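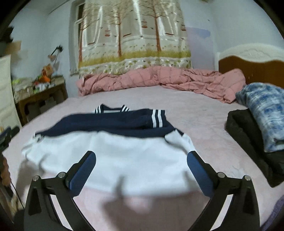

Site Visit Report: Fendik Open Day
Introduction to Automation, Assignment 3

1. Purpose of the visit

Our class was asked to attend one industry event this term and write up what we learned about how automated systems are built. I chose the February open day at Fendik, a small company that works on teaching robots to handle clothing and bedding. The event ran from 10 am until mid-afternoon. I stayed for the main talk, two demonstrations and the hands-on session.

2. Background

Fendik does not make robot arms. It buys them and concentrates on the training side. The company's main project is called Cotau, which is meant to fold everyday clothes in ordinary homes. The guide said that factories have handled rigid parts well for a long time, but cloth is harder because it changes shape every time it is touched. A shirt picked up by the shoulder looks nothing like the same shirt picked up by the hem.

To learn this, the robot needs a lot of recorded examples. Fendik collects these with hand-held grippers. A person holds the tool, does the job with its two fingers, and a camera on the tool records what happens. No robot is present at this stage. The recordings are later used to train the software that controls an arm with the same kind of fingers.

3. The main talk

The talk covered how recordings are collected and checked. For the current round of Cotau the goal was 3,000 recordings, and 2,782 had been accepted by the time of the open day. The others had been rejected or were not finished. Common reasons for rejection were:

- the fingers closed on nothing and the person kept going
- the person's other hand did part of the work
- the tool moved too fast and the video blurred
- the garment ended up out of view

Most of the work is done in bedrooms, on real beds, with whatever is normally in the room left where it is. I had expected a plain white table. The speaker said they started that way, and the first model did well on the table and badly in homes. A patterned quilt or a printed curtain was enough to confuse it. The collection now covers 174 rooms.

Clothing is also chosen for variety. School uniforms are useful, according to the speaker, because they have parts that are easy to tell apart. A sailor-style top has a navy collar and cuffs with white stripes against a white body, so a person checking the video can see quickly which way the garment is facing. Plain white T-shirts are much harder to check.

4. Demonstrations

The first demonstration was a robot arm folding a hand towel. It made four attempts while I watched. Three were neat and on the fourth it picked up two layers at once and dragged the towel to one side. The operator reset it by hand.

The second demonstration showed Skasent, the program used to review recordings. The reviewer marks the moment of each grasp and each release on a timeline. It looked a lot like video editing software. This was less popular with the crowd, but I thought it was the more useful of the two for our course, as it showed where most of the paid hours go.

5. Hands-on session

Visitors could try the gripper in groups of 6. Each finger has an angular black frame with triangular openings in it and a navy-blue pad on the inner face. The frame is held together with ordinary bolts, and staff told us worn pads can be changed in a few minutes.

I was asked to fold a long-sleeved shirt. My first attempt took over two minutes. The hard part was getting one finger under the edge of the fabric without pushing it along the sheet. The staff member suggested tilting the tool and coming in low from the side, and this worked better. I also found my wrist got tired quickly. People who do this for a living take a break every half hour.

6. Discussion

The visit connects to our unit on sensing and control in two ways. First, the quality of the data depends heavily on the person holding the tool. Second, the colour of the pads may matter. Someone in my group asked whether navy pads are hard to see against navy cloth. Staff said it does come up, and they are testing a lighter pad from a supplier called Rezende. They had no results to share yet.

I would have liked to see the arm try a shirt. When I asked, I was told it was not ready to show in public.

7. What I would do differently

I should have written down the time of each towel attempt. I also missed the question period after the talk by going to line up for the grippers.

Last updated: February

Comments (3)

Good report. Did they say whether you can apply for summer work there?

I was in the group after yours and got the shirt folded in just under two minutes, but one sleeve was sticking out. My wrist was sore as well.

Section 3 is clear. Please add a sentence on how the 174 rooms were chosen, if they told you, and label your sections to match the course template before the final hand-in.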